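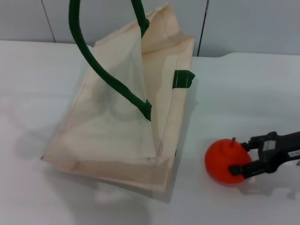 What is the best way to pack round fruit in a thin fabric tote?
Firm fruit goes in first, on the base seam. Soft fruit, such as tomatoes and ripe peaches, goes in last. Open the bag fully before loading so the fruit does not catch in the folds.

Can I load the tote while it is lying down?
Yes. Turn the opening toward you and push each piece to the base. Lift by both ends of the handle loop at once. Lifting by one end tips the load toward the opening.

How much weight will the Brenlow tote hold?
The rated load is 132 ounces, evenly spread. The rating does not cover cans, jars, or anything with a hard corner.

What is the small side loop for?
Hanging the empty bag on a hook. It is sewn through the side seam only and is not rated for a load.

How do I wash it?
Cold water, gentle cycle, inside out. Line dry. Expect shrinkage of up to 2 percent after the first wash.

Can it be ironed?
Iron the fabric panels on low while slightly damp. Keep the iron off the handle.

Why can I see the contents through the fabric?
The cloth is a light weave. For a heavier cloth, see the Dumeo tote, which has the same handle length.

Who handles repairs?
Thanasis Vasilakis at the Ocampo workshop. Include your order number and mark the damaged seam with tape.

Page last revised July 14, 2022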